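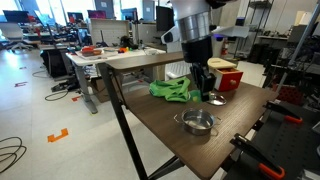
I've spent most of the summer so far on one question: how few demonstrations can we get away with? Our old method wanted 2741 of them before it would do a kitchen job reliably, and my wrists still remember it. The new one, which Cledwyn Wogan has named Samuel (don't ask me), starts from 300 and then picks for itself which extra ones it would like. Mostly it asks for the awkward stuff — crumpled cloth like the green one beside the gripper, or a little lid lying flat next to its pot, where the fingers have hardly anything to get under. It finished our May tests on 738 in total, and I'm really chuffed with that! Drawers are still a pain, mind. More from Flenholm once we've tried it on them properly.

2024-07-09
By Gwilym Probert

Print this item | E-mail this item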